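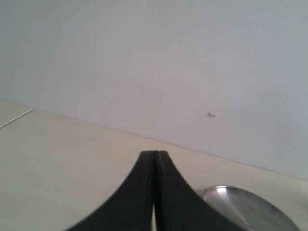 From: Skeseo club list
Date: 30 Nov 2018
Subject: Re: [skeseo] tool task – what do we do about the hammer?

Hi all,

Sorry for the slow answer, I had a lab report due and then slept through most of yesterday. Quoting the bit I'm replying to so the folks on digest can follow along:

> I've read the Pretanard rules three times now and I still can't tell
> if we're allowed to pick our own grip point on the hammer, or if it
> has to be the middle of the handle. Last year's sheet said "by the
> handle" and left it there. Also, are we really going to try this with
> the stock fingers? The head is so much heavier than the rest of it. I
> would hate to spend all of break tuning something that twists out of
> the gripper as soon as the arm speeds up. Could we do the spatula and
> the measuring tape first and come back to the hammer in the new year?
>
> And does anybody know where the spare finger pads went? They're not
> in the Dotow box.

OK so, rules first. The new sheet still says "by the handle" and that's it, and I wrote to the Pretanard people and they said anywhere on the handle is fine as long as no part of the gripper touches the head when the judge calls time. So we can go as high up as we like! I think that answers most of the worry about the weight. If we hold it low, the head wants to swing every time the wrist turns. If we grab it close under the head there's much less for the fingers to fight, and we can keep it upright the whole way over to the drop zone.

For anyone who hasn't been by the bench this week, I mean a grip about like this:

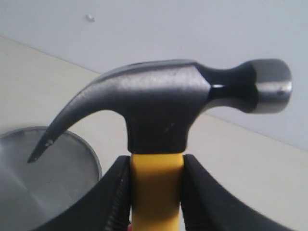 Claw hammer, head up, stock fingers on the yellow handle. Wrist camera view.

You'll notice the head fills up nearly the whole width of the picture from that camera. That's my one real complaint about gripping high – whatever is behind the hammer, the software mostly can't see it. For the pick it doesn't matter. For the place it might, as the drop zone is marked on the table and we'd be coming down on it half blind. My plan is to take a look before the pick, save the position, and trust it. If someone wants to get the overhead camera going again I won't stand in your way (the mount is in the cabinet under the sink, the cable is anyone's guess).

On the fingers: yes, I'd like to stay with the stock ones until we have a reason to change. I know the Kalogeropoulos kit comes with the wide pads and everyone who borrows it raves about them, but swapping means redoing the calibration, and the last time we did that it ate a whole afternoon and we came out worse than we went in. Let's get some 60 tries on the hammer with what we have. If it twists on more than a handful of them I'll happily eat my words and do the swap myself.

About putting the hammer off till January – I'd say no, sorry. It's worth 15 points and the spatula and the tape together aren't worth that. Plus the easy ones only need small changes from what we ran in the spring, and this one needs practice runs, and lots of them. We have 77 recorded so far over all the tools and the writeup I'm copying from used 3,000. I'm not saying we need that many! But we need a lot more than we've got, and break is when the bench is free.

Things I'd ask of whoever is driving:

Start every run with the fingers closed and the arm at home. A few of the early recordings start with them half open and I had to throw those out.

Don't tidy the table between runs in the same batch. If you move something, start a new batch and write down what you moved. I'd rather have a slightly cluttered table that stays the same than a clean one that changes every ten minutes.

Go slow on the lift. The left stick is touchy and it's easy to yank. If you feel yourself rushing, hand it over and go get a snack.

Keep your other hand off the bench while the hammer is in the air. It's a hammer.

Spare pads: they're in the gray tackle box on top of the printer, in with the M3 screws. I moved them in November when the Dotow box got wet and then forgot to tell anyone, my fault. There should be two pairs, but one of the pads has a chunk missing so please don't use that one on a scored run.

I'll be at the bench most evenings through the end of the term and I can do mornings after that. If you want a slot, just reply on the list with the time and I'll add you to the sheet. New members very welcome, you don't need to have driven the arm before – it takes a few tries to get the feel and then it's pretty fun.

Oh, and whoever has the long USB extension, can it come back please? I've been sitting on the floor.

See you at the bench

> _______________________________________________
> skeseo mailing list
> To leave the list, send a blank message with "unsubscribe" as the subject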